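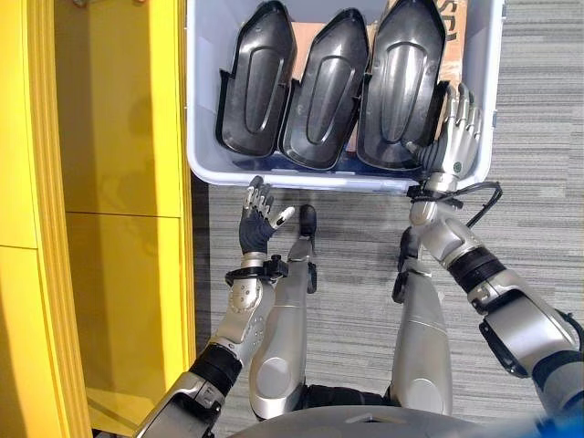 Right hand on one of the black molded parts, left hand free.

Budgeting for a humanoid: what am I forgetting?
Posted by Sowmya Sundaram

We want one for bin picking at our Kurnside shop. I have the robot priced and, my boss feels, nothing else. What else goes on the sheet?

Stepan Kovalchuk
Spare fingers. We budgeted for 2 and went through 7. Also straps, cables and a second battery. Put 40 hours down for setup, then hide a few more under "training."

Dinesh Kotian
just get a conveyor

Annapurna Chettiar
Ask for the service contract price in writing before December. Ours came by phone and grew on the way.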